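griet_dg
Anyone else make the Welix open day on Tuesday? Two arms pouring drinks – I stayed over 2 hours!

paltik_79
Went in June. Lovely kit, but a tap on a wall does it quicker.

griet_dg
Speed isn't the point! Few pics:
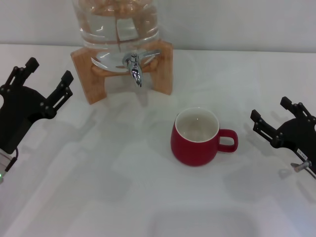
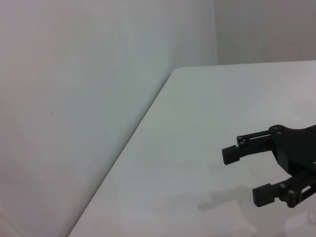
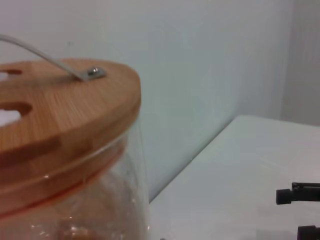 somkiat_y
I'm with Griet, and I'd go again for the chat with Rattana alone. She says mugs are harder than taps. That red one has its handle out to the right, so which arm would you send? I said right, my brother said left and we argued all the way home.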